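Search this site Go Search tips

Why Does a Path Get Skinny? Vanishing points, tree shade and other things to spot on a walk

by Celeste Esteves

Have you ever stood in the middle of a long, straight path and looked right down to the far end? Try it the next time you're out! The path is nice and wide at your feet, wide enough for you and a friend and a dog. Then it gets narrower and narrower, and way off in the distance it pinches down to almost nothing. But when you walk there, it's just as wide as it was where you started. So what's going on?

Your eyes are playing fair, I promise. They are doing geometry.

Walking into the distance

Things look smaller when they're far away. You already know this from watching a plane cross the sky (a whole plane, full of people and suitcases, and you can hide it behind your thumb!). A path works the same way. The bit beside your shoes is close, so it looks wide. The bit 60 metres off is far away, so the space between its two edges looks small. Put all those bits together, from near to far, and the two edges seem to lean in towards each other.

If the path is straight and flat and goes on long enough, the edges seem to meet at a single spot. Artists call that spot the vanishing point. It's a wonderful name, and painters have been using the idea for over 600 years to make flat pictures look deep.

Here's the part I love best. It isn't only the path that does it. Kerbs, rows of posts, rows of trees and the edges of lawns all shrink towards the same spot if they run in the same direction as the path. Put your finger on the edge of the path in a photo and slide it away from you. Then do the same with a line of trees. Your finger ends up in nearly the same place!

Look for it along this park path:

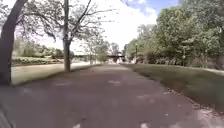
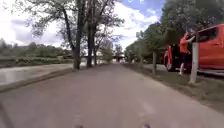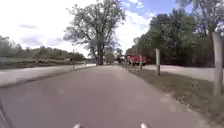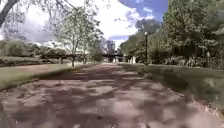 Four views along the paved path. In every one it looks widest close to us and narrower farther away.

Did you slide your finger? Good. Now go back to the third picture and look at the wooden posts on the right. The nearest one looks tall and thick, and the ones farther along look smaller. When you draw a row of posts, you can use that trick straight away. Make each one shorter and thinner than the last, and squeeze them closer together as they go.

What about the bridge?

In the first, second and fourth pictures there's something that could be a bridge or an overpass, going across from side to side in the distance. It makes a long dark band. Why so dark? The sky behind it is very bright, and the side of a bridge facing you may not be getting much sun. The underneath gets even less. When something dim is in front of something bright, it looks dimmer still. You can test this at home by holding a book up in front of a sunny window. Even a yellow book looks gloomy!

Shade with holes in it

Take another look at the fourth picture and find the patchy shadows all over the path. We call this dappled shade. Leaves block some of the sunlight, but there are gaps between the leaves, and light comes through the gaps and lands on the ground in bright patches.

Sometimes those patches are round, even when the gaps in the leaves are pointy or crooked. That's because a small gap can act like a pinhole and throw a little picture of the sun onto the ground. The sun is round, so the patch is round. Wow! My niece Leonie didn't believe me until we tried it with a piece of card.

Try it yourself

You will need a sunny day, a piece of stiff card, a pencil and a sheet of white paper.

Poke a tiny hole in the middle of the card with the pencil tip. Make it square or three-cornered if you can manage it.

Lay the paper on the ground. Stand with your back to the sun and hold the card above the paper, tilted to face the sun, so its shadow falls on the white.

Find the bright spot in the shadow. Now lift the card slowly, up and up. What shape does the spot turn into?

Never look at the sun itself, not through the hole and not past the edge of the card. Only look at the paper.

Colours that fade

One more thing to hunt for, and this one is sneaky. Look at trees close to you, then at trees as far off as you can see. The far ones often look paler, or a bit blue. There's a lot of air between you and them, and air scatters light, especially blue light. The fourth picture has some distant trees with that blue-green look. If you're painting a park, mix a dab of blue and a dab of white into your green for the trees at the back, and see how much farther away they jump!

Words to keep

Vanishing point: the spot where lines going away from you seem to meet.
Dappled: marked with patches of light and shade.
Horizon: the line where land or water seems to touch the sky.

Comments (3)

Nele Engelhardt: We did the card experiment at recess and mine was a triangle and it STILL made a circle. I told everybody.

Arne Kasten: Used this with my class of 30 before a drawing lesson. They wanted to know if railway tracks do it too. Plenty of arguing, then very good drawings.

Wiebke Sperling: Leonie has now drawn 2 paths on the garage door in chalk. Thank you, Celeste.

Contact us | Copyright 2018 Fistamness Kids | Back to top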